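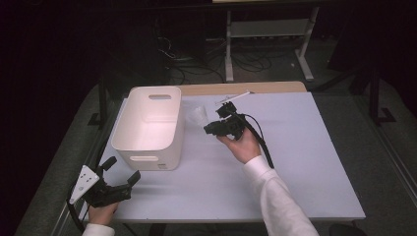 Odcombe Demonstration Laboratory
Pre-Session Safety and Inspection Checklist: Hand-Guided Task Demonstration
Form 23, Station 101
Site: Clallbridge
Inspection date: Thursday, February 13, 2020
Result: Released for use with comments

Scope
This checklist applies to stations at which an operator shows a task using a pair of hand-held grippers. It is to be completed before the first recording of each shift and again after any change to the table, the cabling, or the grippers. Stations operated by remote control are inspected under the same form, with Section 5 completed in full.

Section 1. Floor and access

1.1 Walking route to operator position clear. PASS
1.2 Cables on floor gathered and kept out of the walking route. COMMENT
Cables lie in a tangle on the carpet near the feet of the white metal rack behind the table. The operator does not cross this area during a demonstration. The cables are to be bundled before the next monthly inspection.
1.3 Stand legs placed so that they cannot be kicked. COMMENT
A black stand leg comes down onto the carpet beside the right side of the table. Operators approaching from that side are to be told of it at the briefing.
1.4 Lighting adequate at table. PASS
1.5 Lighting adequate on approach to table. COMMENT
The room is dim and the left side is in deep shadow. Room lights are to be raised whenever a person enters or leaves the station.

Section 2. Table and task objects

2.1 Table stable under hand pressure at each corner. PASS
2.2 Tabletop free of items not named on the task card. COMMENT
A thin white stick-like item was found near the rear edge. It is not on the card for the bin task. Remove it or have the card amended.
2.3 Bin free of cracks and sharp edges, including at the handle cutouts. PASS
2.4 Bin empty at start of task. PASS
2.5 Small objects visible to the operator from the working position. COMMENT
The clear plastic cup is very hard to see against the pale tabletop. A colored cup is recommended. Until one is supplied, the operator is to confirm the position of the cup aloud before each take.
2.6 No glass, liquids, or blades at the station. PASS

Section 3. Hand-held grippers

3.1 Body and jaws free of cracks, left and right units. PASS
3.2 Jaws open and close fully without sticking. PASS
3.3 Screws on mounting plate tight, left unit. PASS
Retightened during this inspection. Record the next check at 300 cycles.
3.4 Pinch points explained to operator. PASS
3.5 Operator able to release either unit at once. PASS
3.6 Serial labels legible and matched to the station log. NOT MET
The label on the right unit, No. 181, is worn. Replacement requested. The unit may remain in service, and its number is to be entered by hand in the log.

Section 4. Gripper cables

4.1 Outer covering undamaged along full length. PASS
4.2 Connectors seated and free of strain. PASS
4.3 Enough slack for full reach into the bin. PASS
4.4 Cable does not cross the work area. COMMENT
The right cable curves down past the sleeve and rests on the tabletop. It is acceptable there provided that it stays to the right of the cup. The left cable hangs off the table and should be clipped to the table edge.
4.5 Sleeves close-fitting at the wrist or secured. COMMENT
Long sleeves are permitted. Cuffs are to be checked for contact with the cable and the jaws before the operator begins.

Section 5. Remote control and playback

5.1 Emergency stop tested from operator position. NOT APPLICABLE
5.2 Robot area marked and unoccupied. NOT APPLICABLE
5.3 Speed limit set for first playback. NOT APPLICABLE
No robot is to be driven from this station under the present release. Playback of tasks recorded here takes place in the Orneck cell under its own form.

Section 6. Operator

6.1 Briefing received and signed. PASS
6.2 Rings, watches, and bracelets removed. PASS
6.3 Rest schedule understood. PASS
6.4 Operator knows how to end a take early. PASS

Actions required
Items 1.2, 2.2, 3.6, and 4.4 are to be closed by the station lead and initialed on the station copy. Item 2.5 is referred to purchasing. Items 1.3, 1.5, and 4.5 are standing instructions and remain open.

Retain the station copy with the log. Send the second copy to the Odcombe safety office.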